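Keeping Nava's Fingers Straight
By Jacinto Escobedo

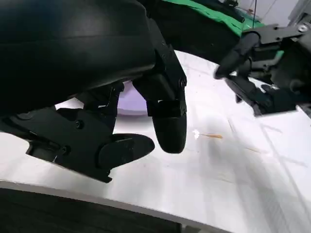
How often do the finger pads on a two-armed cell need replacing?

Every 500 hours of run time at Skillombridge, sooner if a pad has gone shiny or the grip starts to slip.

That's the rule on paper anyway. Aslı Çetinkaya goes by feel. She runs a thumb over the pad, pulls a face, reaches for the hex key. She's looked after Nava, the two-armed bench cell at the Ellach workshop, since it was bolted down last September, and she has opinions.

Screws first. Small ones, dark, easy to lose. She puts a magnetic dish under her elbow before anything comes off, power locked out, key in her pocket. Then each joint by hand, open and closed, slow. A good finger moves the same all the way through. A bad one has a catch in it, a little grain of something, and you feel it before you'd ever hear it.

"People go straight to the software," she says. "They'll spend a morning re-teaching a pick when it's a loose link. Wiggle it first!"

Wiggling it is most of the job. Side play at the tip should be next to nothing. If theres any, she nips up the pivot screw, quarter turn, checks again. Too tight and the motor runs warm. Threadlocker on the way back in, the weak stuff, one drop. Somebody used the strong stuff once. She drilled it out. Took till dinner.

Then the table. White top, wiped down with a damp cloth, not solvent, which clouded the last one. Crumbs and slivers matter more than you'd think on a job with low, flat parts, as a fingertip that comes down on a chip sits a hair high and misses the rim. Scuffs she leaves alone. The wrist cameras cope fine with scuffs. Glare's another matter, and she has moved the overhead light twice this year, both times back to where it started.

Cables get a look at the shoulder and the wrist. She wants slack, but not so much it can snag when the arms cross over. Arms crossing is the bit that makes visitors nervous. It makes her nervous too after a pad change, so the first run is always at crawl speed with her hand on the stop.

Calibration last. Both grippers go to the same touch point, one after the other, and the offsets get written in the book. An actual paper book, coffee ring on the cover. The Himimgate software logs it all as well but she likes to flip back and see a drift coming. The left arm has been creeping since about page two. She suspects the mount. Bolts re-torqued, still creeping, new dowels on order.

Spares budget is up to $200 a month, mostly pads and screws. A whole finger set costs more than that so she rebuilds. There's a drawer of halves and thirds of old ones, labled in marker, and she can put a working finger together out of it while the kettle boils.

Dowels are due Thursday. Until then Nava is on light parts only, half speed, and there's a note taped to the stop button saying so.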